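# Chapter 4: Trading Through the Mail

I mailed my first stamp trade in a birthday card envelope with no stiffener in it, and I still cringe. The stamps were a nice little run of used lighthouse issues, and they went off to Ieva Dzene, who was kind enough to write back and tell me that most of the corners had made it. Most! She sent me a page of her own duplicates anyway, every one of them tucked into glassine and sandwiched between two pieces of cereal box, and I took the hint.

So this chapter is all about swapping with people you've never met. We'll get to want lists first, then how to figure out a fair trade when one of you uses catalog value and the other one goes stamp for stamp (it happens all the time), and then packing, which you can probably tell I have feelings about.
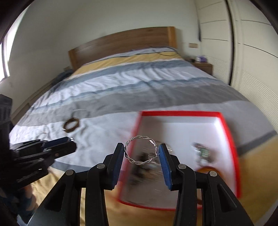
My own want list has 103 lines on it right now. It used to be a lot longer, back when I wrote down every single gap in every country, and you know who read it? My friend Xiaoyan Cai, once, out of pity. Now I put the ten I'd be happiest to see right at the top, and then a line that says "any used ships or birds are fine." That one line has brought in more good stuff than all the catalog numbers put together -- people love digging through a shoebox when you leave them some room.

Đạt Bạch goes about it the other way. He has 3,694 duplicates in a spreadsheet, sorted by country and then by year, and he'll send you the whole thing if you ask. I've done five trades off that list and still haven't made it past the letter H. We'll borrow his column headings in section 4.2, with a couple of changes of mine (he leaves out perforations, and we argue about it every October).

Before you read on, pull 30 duplicates out of your own box. Don't pick the pretty ones on purpose, just grab. Put them in a stock page or an envelope and keep them next to you, and have your tongs and a pencil handy too. You'll be writing your first offer with them in section 4.1.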